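作業ノート　机の片づけ課題(ペン類と小箱)

先月の自分への申し送りから始める。「ペンは棒である。棒は簡単である」と書いてあった。書いた人を呼んでほしい。

課題そのものは前と同じで、机に散らばった筆記具をつまんで、並べた小さい容器にしまう。小学生が帰りの会の前にやらされるあれだ。家事のなかでも下のほう、給料の発生しないほうの仕事で、うちではこれにGrestumanceという立派な名前がついている。名前をつけた会議には出ていないので由来は知らない。響きからすると大聖堂を建てる計画のようだが、やっているのはペンの片づけである。

容器はオレンジと白っぽいのを隣どうしにくっつけて置く。離して置くとアームの行き先がはっきり分かれて楽になるのだが、家の机で小箱がそんなに行儀よく離れて置かれているところを見たことがない。だからくっつける。くっつけたせいで、間の壁に指を引っかける失敗が新しく一種類できた。 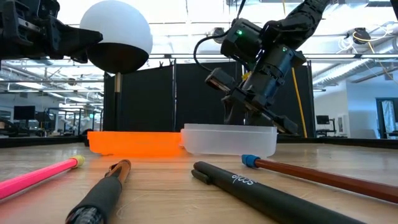

川崎、4月

朝いちばんは右のアームだけ動かす。左は電源を入れて上で待たせておく。待たせておくだけでも仕事をしている顔になるところは人間と同じで、感心しない。

白い容器に指を入れる動作を繰り返し見る。容器の縁が高いほうなので、上からまっすぐ降りてくれれば何の問題もない。斜めに降りてくると縁に触る。触ると容器がずれる。ずれるとオレンジのほうも押されて一緒にずれる。ずれた容器に対して次の動作は元の位置で降りてくることがあり、これはもう、片づけというより卓上の地殻変動に近い。

縁が半透明なのもよくない。手首のカメラから見ると、壁なのか中身なのか背景なのかが曖昧になる。人間も半透明の容器の中身を言い当てるのは得意でないが、人間は間違えたら手で探るという裏技を持っている。うちの指先には感触がほとんどない。閉じたか、閉じきらなかったか、それくらいのことしか返ってこない。厚手の手袋を二枚はめて財布から小銭を出すところを想像すると近い。

照明は天井の蛍光灯を全部つけたまま。前は暗めにしてきれいな絵を撮っていたが、シウリさんに「その暗さで家事をする家はない」と言われてやめた。正論である。やめた翌日から成績が落ちた。正論にはたいていこういう請求書がついてくる。

Shiuli Sultana(以下シウリさん)はTeltport側の担当で、遠隔操作で手本を入れてくれている。彼女の手本は速くて、しかも迷いがない。迷いがないのは学習データとしては困ることもあって、失敗しかけて立て直すところがほとんど入っていない。機械のほうは失敗しかけるところばかりなので、肝心の場面で参考資料がないことになる。お願いして、わざと少し下手にやってもらった。「下手にやるのは難しい」と苦情が来た。手本はこれで933エピソード。うち下手なものがどれだけあるかは、本人の名誉のためにファイル名にしか書いていない。

道具ごとの所見

黒くて太いペン。胴に「ecos」と入っているやつ。表面がつや消しなので、つかむ側から見れば素直な相手である。弱点は天板に置いたときの影と自分の色が区別しにくいことで、グリッパーの指も黒い。黒い指が黒いペンをつかみに行くので、手首カメラの絵の半分が黒い。Cormierの指先に換えたらましになるかと期待したが、Cormierの指先も黒だった。カタログを見直したら黒しかなかった。誰かが白い指を売り出したら買う。

橙色っぽい胴に太いゴムのついたペン。持ち手のゴムのところをつかめば滑らない。ところが学習済みのほうは、なぜかゴムでないほうを好む。手本を見返すと、シウリさんがクリップの近くをつまむ癖があった。人の癖はきれいに写る。立て直し方は写らないのに癖は写る。新人教育でも似たことが起きるので、これは機械だけの責任にはしない。

ピンクの鉛筆。つやがある。つやのある丸い棒を平行な指で挟むと、少しでもずれていれば回る。回るだけならいいが、回ったあとに倒れて指の間から逃げる。机の木目に沿って転がっていくところを、アームは数秒ながめてから、もともと鉛筆のあった場所を丁寧につかむ。そこには何もない。つかんだつもりのまま容器の上まで運び、うやうやしく指を開く。この一連の所作がじつに滑らかで、見学者がいたら拍手すると思う。

端が青い長い鉛筆。長い。以上、と言いたいところだが、この長さが容器の話につながる。小さい箱に長いものを入れるときは、立てるか、斜めに寄りかからせるか、飛び出すのを諦めるかになる。人間は入れる直前に手首をくるっと回して、考えもせずに立てる。アームはつかんだときの向きのまま運ぶ。横向きのまま箱の上に来て、横向きのまま落とす。縁に橋のように渡って、そこで止まる。採点係(私)はこれを「入った」と数えるべきか、しばらく悩んだ。橋は入ったうちに入らない。家でこれを見つけたら、たぶん黙って自分で直す。黙って自分で直させるものを家電とは呼びたくない。

はさみ。はさみは先に透明なほうに入れておくことが多い。動かす対象にしたい気持ちはあるが、柄の穴に指が通ってしまうと抜けなくなり、抜こうとして持ち上げ、持ち上げたことに本人(アーム)が気づかないまま次の作業に行く。はさみを提げて歩く同居人は嫌だ。当面ははさみは置物とする。

右と左の分担

Arowの記録ソフトでは左右の腕の軌跡が色違いで出る。今日の午前のを並べると、右がほとんどの仕事をしていて、左は机の手前でうろうろしている。ペンの並びの上まで来て、指を開いて、下ろしかけて、やめる。また来る。冷蔵庫を開けて何を取りに来たか忘れた人の動きである。

原因の心当たりはある。手本のなかで左を使うのは、机の左寄りに物があるときだけだった。真ん中あたりは、シウリさんの気分で右だったり左だったりする。人間なら気分で決めてかまわない。学習するほうは、気分を平均する。右と左の気分を平均すると、どちらの腕も半分だけやる気を出すことになり、両方が出かけて両方が引っ込む。狭い廊下で向かい合った二人と同じで、先に謝ったほうが負けである。

対策として、真ん中は右、と紙に書いて操作席に貼った。技術的な解決とは言いにくいが、効いた。午後の手本はきれいに分かれた。論文に書くときは「役割の事前割当」とでもするつもりでいる。紙に書いて貼ったことには変わりない。

もうひとつ、遅延のこと。遠隔で入れる手本には往復で200ミリ秒の遅れが乗る。シウリさんはこれを身体で補正していて、指を閉じる指示を早めに出す。補正が上手いので手本の映像だけ見ると遅れなどないように見える。ところが指令値のほうを学習に使うと、早めに閉じる癖だけが入る。こちらの現場では遅れがないので、早く閉じる。ペンの上で空気をつまむ。空気をつまむ失敗の何割かは、地理の問題だったわけだ。

指令値を実測値に差し替えて学習し直すことにした。本当は先月のうちにやるはずだった。先月のノートには「差し替え、あとで」とある。あとでが来た。

俯瞰のカメラで見るといろいろばれる。手元の低いカメラではペンが大きく堂々と写っているので、課題も堂々として見える。上から見ると、黒い枠で囲った机があって、腕が左右についていて、真ん中に小箱が並び、手前にペンが少し転がっている。床にはケーブルがのたくっている。これだけの設備で何をしているのかと聞かれたら、ペンです、と答えるしかない。
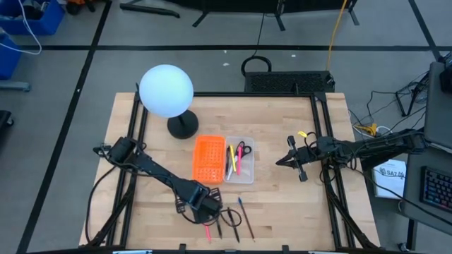
昼の脱線:自分でやってみる

カップ麺の三分が余ったので、自分で片づけてみた。片手で、目をつぶらずに、普通の速さで。

2秒だった。ざっとかき集めて、そろえて、箱に落とすだけなので、一本ずつという発想がそもそもない。手本では一本ずつやることになっている。なっている理由は、一本ずつのほうが学習しやすいと最初に決めたからで、決めたのは私だ。人間がやらないやり方を教えておいて、人間より遅いと文句を言っている。

では束でつかむのをやらせてみるか、という話は前にもした。束にするには寄せる必要がある。寄せるには、机の面に指の側面を軽く当てたまま動かす必要がある。軽く、というのが難しい。強く当てれば天板に筋がつくし(すでに薄いのがいくつかある、どれが誰の仕業かは問わない)、弱ければペンの上を素通りする。家事の大部分はこの「軽く当てたまま動かす」でできている気がする。拭く、寄せる、払う、ならす。つかんで運ぶのは、家事のうちの目立つところだけだ。

現場のほうの話もしておくと、工房の側の人たちが欲しがっているのは、ねじや端材を種類ごとに戻す作業である。見に来た人に、うちのペンの課題を見せたら、「それで、ねじは」と聞かれた。ねじはまだです、と答えた。ペンよりねじのほうが小さくて、重なって、光る。いまのところペンの全敗要素が一か所に集まったものがねじである。見に来た人は礼儀正しく帰っていった。

ただ、この人がひとつ良いことを言った。工房では、分類が間違っているのがいちばん困る。遅いのは別にいい、夜中にやるから。半分しか終わっていなくてもいい、朝に残りをやるから。でも一個だけ違う箱に入っていると、組んでから分かって、全部ばらすことになる。

家は逆だと思う。ペンがオレンジの箱に入ろうが白いほうに入ろうが、怒る人は少ない。代わりに家では、途中で止まっているのが困る。夕食の時間に、机の真ん中に腕が伸びたまま考え込んでいたら、もう皿が置けない。採点表を同じものにしているのがおかしいのかもしれない。工房用と家庭用で分けることにする。家庭用の欄には「邪魔」という項目を足した。単位はまだない。

午後の部

差し替えた実測値で学習したものを載せて、また並べるところから。並べ方は毎回変えることにしているが、人間が並べると、ばらばらに置いたつもりでも扇形になる。容器のほうを先にして、手前に放射状に。散らかすのにも癖が出る。本当に散らかった机は、ペンが重なっていて、下に紙があって、紙の下にもう一本ある。うちの散らかりは育ちがいい。

試しに乱暴に放ってみたら、ペンどうしが平行にくっついた並びができた。途端にだめになった。二本の間に指を入れる隙間がないので、アームは上まで来て、指の幅を広げて、閉じて、広げて、を繰り返す。悩んでいるように見えるが、悩む機能はついていない。止めた。

早閉じのほうはかなり減った。空気をつまむ回数が目に見えて減り、代わりに、つまんだあと離さないのが出てきた。容器の上で指が開ききらず、ペンの尻が指先に残る。残ったまま戻ってきて、次のペンを取りに行く。手に持っているのに取りに行く。眼鏡を額に上げて眼鏡を探す人に近いが、眼鏡の人はいずれ気づく。

離さない件は、調べると開く幅の上限が昔の設定のままだった。細いペン用に狭くしてあり、太いペンが通れない。直したら離すようになった。こういう、学習と何の関係もない一行のせいで半日が消えることについては、毎月同じことを書いている気がする。検索したら毎月書いていた。
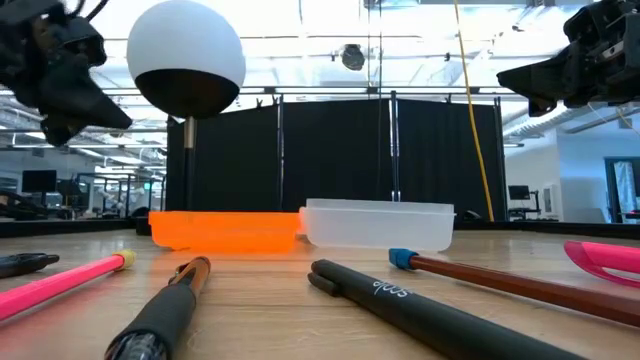 それで設定を直したあとは、左も出てくるようになった。紙に書いて貼った効果か、実測値の効果か、開き幅の効果かは分からない。三つ同時に変えたからである。やってはいけないと後輩にいつも言っている。後輩がこのノートを読む可能性があるので書いておくと、今日だけのことではない。

クリップの話。ペンのクリップは、つかむ側から見るとただの邪魔な突起だが、転がり止めとしては大変ありがたい。クリップのついているものは置いた場所にいる。鉛筆は丸いので、隣が動けば動く。成績をペンと鉛筆で分けて集計したら、差はつかみの上手下手よりも、待っていてくれるかどうかで説明できそうだった。机の上の物が協力的かどうかで決まる技術を、自律と呼んでいいのかは意見が分かれる。

オレンジの容器の照り返しも、やはり効いている。手前の天板がほんのり橙色になり、隣の白っぽい容器の縁まで色が移る。オレンジを目印に位置を出している疑いがあったので、見た目の学習で色をいじる幅を広げた。広げたら、今度は白い容器を見失いがちになった。どちらかを立てるとどちらかがすねる。色のついた半透明の容器は、見る側から言うと物というより天気である。

後ろの黒い仕切りは残す。あれを外すと背景に部屋の奥が全部写る。モニターやら椅子やらが入り、誰かが歩くたびに結果が揺れる。家では人が歩くので、いずれ外さないといけない。外す日はノートの予定欄に三回書いて三回消した跡がある。

白い丸いランプについて、シウリさんから「何に使うのか」と質問が来ていた。机らしさのためです、と返した。実際、あれがあると少し家の机に見える。腕がぶつかる心配をする相手が増えるという教育効果もある。今日は当てていない。

シウリさんとのやりとり(夕方、抜粋)

私:今日の左、前よりいい気がします。
シウリさん:気がする、は数字で言うとどれくらいですか。
私:まだ数えてません。
シウリさん:では、気がするんですね。
私:はい。
シウリさん:真ん中は右、の紙、私の席にはまだ貼ってません。覚えました。
私:貼ってください。
シウリさん:貼りました。下手な手本、明日も要りますか。
私:要ります。
シウリさん:今日やったうちのいくつかは、普通に失敗したものです。混ぜておきました。
私:どれがそれですか。
シウリさん:分からないなら、データとしては良いのでは。

ここは反論できなかったのでそのまま記録する。

で、家事はできるのか

Arowの人たち向けに月の報告を書かねばならず、欄が用意されている。「家庭内の片づけ作業への適用可能性を400字以上で述べよ」。小論文である。下書きをここに残す。

条件がそろえばできる。条件というのは、物が重なっていないこと、くっついていないこと、はさみがないか、あっても触らなくてよいこと、容器が動かないこと、明るさが昨日と同じであること、ペンが転がらないこと、終わるまで誰も机を使わないこと。これだけそろった机は、もうほとんど片づいている。残りの数本をしまうために腕をつけるかどうかは、お客さまのご判断による。

最後の一文は提出前に消す。

それでも、去年の自分に見せたら驚くとは思う。去年は一種類のペンを一か所に置いて、そこから取れたら喜んでいた。いまは形の違うものを適当に置いても、だいたい取りに行くし、取り損ねたときにもう一度行くことがたまにある。このたまにある、が今日いちばん嬉しかった。鉛筆が指から抜けて、アームがいったん上に戻り、少し間があって、転がった先に向かった。シウリさんの下手な手本が効いたのか、偶然なのか。映像は別の場所に保存した。偶然だったとしても保存する。

工房のほうには、いまの段階で言えることが少ない。夜中に半分だけやって朝まで静かにしている、という要件なら、止まっている時間が長いという特性はむしろ合う。問題は間違いのほうで、うちは容器の選び間違いをまともに測っていない。どちらに入っても入ったことにしている。これを分けて測り始めると数字が下がるのは分かっていて、分かっているので先延ばしにしていた。来週からやる。ここに書いたので逃げられない。

残作業と覚え書き

開き幅の上限を設定ファイルの先頭に移す。誰が見ても目に入るところに置く。理由も一行書く。

三つ同時に変えた件、一つずつ戻して測り直し。順番は紙、実測値、開き幅。紙を戻すというのは剥がすことである。シウリさんに、貼ってもらったばかりの紙を剥がすよう頼む必要がある。

手首カメラの露出固定。白い容器に手首が入った瞬間に絵が明るくなって、その一瞬で位置を見失っている疑い。

容器の底に滑り止め。これは負けを認めるようで気が進まなかったが、家でも引き出しの中には滑り止めを敷く人がいるので、家庭用の条件としては許す。工房用でも許す。要するに許す。

くっついたペンの並びを手本に足す。寄せてから離す動作は、シウリさんが指先でひとつ弾くやり方を見つけたそうなので、それを撮る。弾くと当然転がるので、転がったあとまで撮る。

長い鉛筆が縁に橋になったときの扱い。いまは失敗として数え、手で戻している。手で戻すところも記録に残すこと。あとから見ると、橋が自然に消えたように見えるファイルがあって、さっきまで自分で感動していた。

床のケーブル。右側、机と作業席の間が歩きにくい。片づけの研究をしている部屋の床について、見学の人は何も言わなかったが、目は動いていた。束ねる。手で。

19時すぎ、腕を両方とも上の待機位置に戻し、電源を落とした。ペンはそのまま机に置いてある。明日の朝の一回目に使う。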